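Lanard Opens Remote Teaching Program for Two-Armed Robots

DORNEDPORT, May 23, 2020. Lanard has opened a program in which staff members teach a two-armed robot household tasks by remote control, the company announced in a statement released from its Dornedport office. The work is being carried out in simulation, in a set of virtual kitchens built for the purpose under the project name Ra.

Under the program, an operator holds a controller in each hand and moves the arms of the simulated robot directly. Every movement of the arms and every opening or closing of the grippers is recorded. A full recording from start to finish is known as a demonstration, and the demonstrations are later used to train the software that will control the robot without an operator.

According to the statement, 2,202 demonstrations have been recorded since the program began, covering 326 variations of basic kitchen work. A variation may differ from another in the task itself, in the placement of objects, or in the lighting and finish of the room. 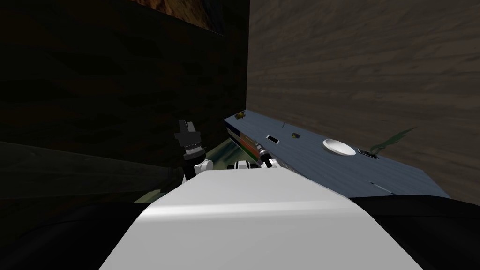

Operators are required to complete a training course before their recordings are accepted. The course begins with reaching and grasping and proceeds to tasks in which both arms must be used together. Lanard said that nearly 70 people have finished the course. Sessions are limited in length, and each operator is expected to review recordings made earlier in the day before starting new ones.

The company stated that failed attempts are kept and labeled separately. A demonstration in which an object is dropped and picked up again may still be approved if the task is finished within the allowed time. Recordings in which the arms strike a wall or a counter with force are set aside.

The control software was supplied by Vavell, which also maintains the link between the hand controllers and the simulator. Under the agreement between the two firms, Vavell will provide updates through the end of the program's first phase. Among the changes requested by Lanard are a shorter delay between the operator's hand and the robot's arm and a clearer signal when a gripper has closed on an object. Operators have reported that judging depth near the far side of a counter remains the most difficult part of the work.

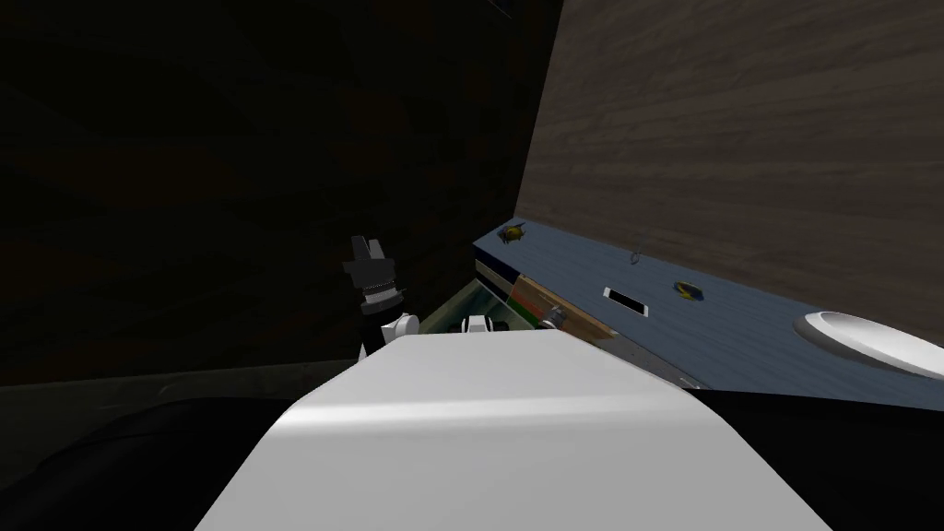
Vavell, in a written reply, said that the delay had already been reduced in the latest version and that depth would be the next matter addressed. The firm added that operators should not be expected to make up for weak software with practice alone, and that "a person who is comfortable at the controls gives a smoother recording."

Lanard expects to move a selected group of tasks from simulation to physical robots in September. The first trials will be held in Dornedport and will be limited to picking up and placing light objects. Remote operators will remain on duty throughout the trials and will be able to take control of either arm at any time.

Applications for the next operator course are being accepted through the company's Dornedport office. No previous experience with robots is required.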